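Florkis Staff Forum
Working Hours and Leave Group
Minutes of the April meeting, Cevwood office, upstairs meeting room

Present: Hülya Kocabaş (chair), Beril Kırmızıgül, Perihan Sezer, Rónán Kinsella (minutes)
By phone: Nevzat Keskin, from item 3
Meeting opened at 2:05 p.m.

1. Minutes of the last meeting
Accepted with one change. Under item 4, "unpaid leave" should read "unused leave." Rónán to correct the posted copy.

2. Matters arising
The quiet room at Hunley now has a lock and a sign-up sheet. Perihan reported that the sheet is being used mostly by two nursing mothers and that they would like a small fridge. Hülya to ask facilities for a price.
The shift swap form is still on paper. Carried over.

3. Messages outside working hours
Beril presented the results of the survey. 733 staff replied across both sites. The most common complaint was group chats set up by team leads, where a message sent late in the evening gets a string of answers and people feel they have to join in. Email came second.
Nevzat said a full ban on evening messages would not work for the night crew, whose day starts when the office is closing. He would support a rule tied to each person's own shift. Perihan agreed and said parents on her team often prefer to finish things after bedtime and should not be told off for it. She suggested delayed sending as the default.
Rónán asked who would check. Hülya said the group was not being asked to police anything and that the wording should say what is expected of leads.
Agreed: Beril will draft a half-page rule. No reply is expected outside a person's shift. Urgent matters go by phone call. Draft to be sent around before the next meeting.

4. Notice of schedule changes
Current practice is 48 hours. Several people have written in to say that this is too short to rearrange child care or an elderly parent's appointments. Nevzat said the schedulers at Hunley could manage 5 days in a normal month, with exceptions for sickness cover. Cevwood schedulers have not been asked yet.
Perihan asked that the exceptions be written down, as "business need" has been used very loosely in the past. There was some discussion of whether swaps between two willing people count as a change. The view was that they do not.
Agreed: Nevzat and Perihan to meet with the Cevwood schedulers and report back. No vote taken.

5. Leave for family events
Staff can take up to 6 half days a year for school meetings, medical visits, and similar. Beril said many new hires do not know about it. It is on page two of the handbook but is missing from the welcome packet.
A request to allow the time to be taken in single hours was discussed. Hülya was in favor. Rónán said payroll had turned this down once before and he would find out why.
Agreed: add to welcome packet (Beril). Ask payroll about hourly booking (Rónán).

6. Any other business
Perihan asked whether meetings of this group could start earlier, as she has school pickup at 3:30. Start time moved to 1:15 p.m.
The lunchtime walking club would like its notice put back on the Hunley board. No objection.

Meeting closed at 3:10 p.m.

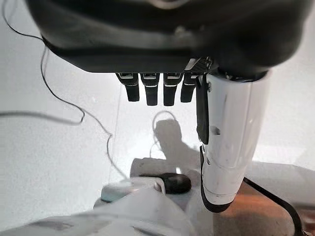
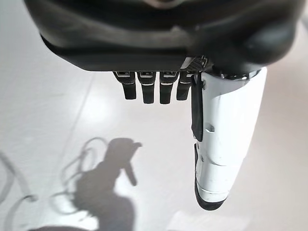
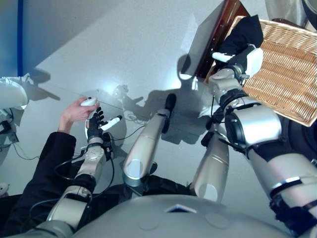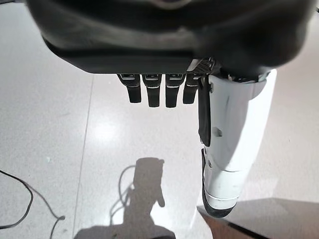 Page last changed: April, 4:40 p.m. (RK)

Corrections to these minutes should go to Rónán Kinsella before the next meeting. Items for the agenda go to Hülya Kocabaş. Paper copies are available at both front desks.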